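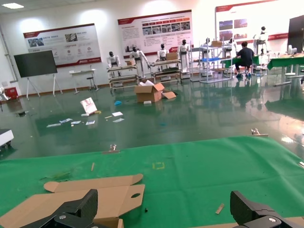 Wrist camera view over the box blank, both fingers at the bottom.

Gripper trials, flat cardboard
Posted 31 January 2026 by Kanini Lema

Since September we have been comparing two sets of fingers on the same arm: the Fomard pair that came with the gripper and a narrower pair from Ditbridge. The task is to pick up a flat box blank from a cloth-covered table, lift it clear and set it back down. It sounds easy and it was the task with the most failed picks last year, mainly on account of the blank being thin and the cloth giving way under the fingertips.

The picture at the top of the page is from the wrist camera. Notes on the setup and the results so far are below. Click the picture for the larger version.

About the picture
The blank is tan die-cut board with tabs, curved flaps and a small oval hole near the right side. Part of it lies under the left finger. The yellow tape mark on the cloth is near the center, and the cloth is held along the far edge with binder clips. Behind the table is the main hall, with the row of white humanoids along the back.

Camera
We kept the camera at the wrist for all runs. An overhead camera gives a cleaner view of the whole blank, but it loses the near edge as soon as the gripper comes down. From the wrist, both fingertips stay in view and the operator can judge how far a finger has gone under the board. The drawback is background. This camera sees a long way across the hall, and the glossy floor throws back the lights. Our edge finder, Gazi, picked up reflections as board edges until we limited it to the green of the cloth.

Fingers
The Fomard fingers are wide and stiff. They hold the board flat once they have it, but they need a raised edge or a flap to get started. The Ditbridge fingers slide under more easily and bend more on the way up. With them the far end of the blank tends to sag, and on a few runs it dragged on the cloth during the lift.

Results
Each pair did 500 picks. The Fomard pair failed 279 times, nearly all at the first contact. The Ditbridge pair failed 50 times, mostly during the lift. We count a pick as failed if the board slips, folds at a crease or is set down outside the tape mark.

Controller
All runs used the Dikavau controller with the same speed limit. Contact force was set once per finger pair and left alone. We tried a softer setting with the Fomard fingers before the main runs – it saved the cloth from bunching but did not help with the first contact, so it is not in the figures.

Next
The Ditbridge fingers stay on the arm for now. We will repeat the test with a heavier board and then with the blank turned so that the oval hole is nearest the gripper. A set of 900 runs is planned, split evenly between the two positions. New pictures will be added to this page as the runs are done.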